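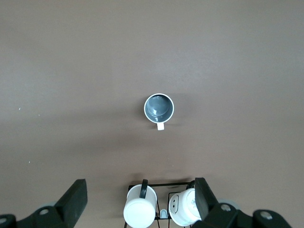
Most of what goes wrong with a two-armed bench cell goes wrong before anyone presses start. These notes cover the morning set-up of the Tatdale cell, and they assume you have read the safety sheet, or can at least look as if you have. At the wrist camera, check that both fingers appear in the bottom corners, with the rack between them and the lone mug out on the open table. Its short white handle should point back towards the rack. If a finger has wandered out of view, the camera mount has slipped and every pick will miss by the same irritating amount.

Before power

1. Wipe the table. White specks on brown are small, but the mug finder has a generous imagination.

2. Check the bolts at the base of each finger. Snug will do — Rafail Theodorakopoulos has a drawer of sheared ones if you would like to see what enthusiasm achieves.

3. Trace each cable by hand from the arm to the edge of the table. Nothing should pull tight when the elbow bends.

After power

4. Wait for green at both bases. Any other colour goes in the Pririmier log, with the time.

5. Leave the right arm parked upright and jog the left down over the table at slow speed, stopping beside the grey cup. Compare the view from the fixed camera with your own eyes. A mug tree lying on its side gets stood up before a run, however artistic it looks.

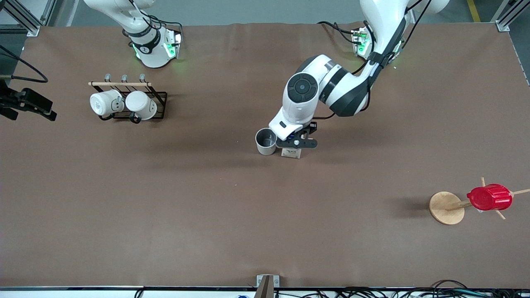

6. Open and close the gripper 12 times with nothing in it. Listen for clicking.

7. Run the short Naidu routine: one mug, rack to table and back.

Looking after the fingers

Replace the finger pads every 1,000 picks, or sooner if they shine. New pads need 72 hours after gluing. People have tried 2, and the Trivbridge mug collection is smaller for it.

For October's session, bring the log and a hex key of your own.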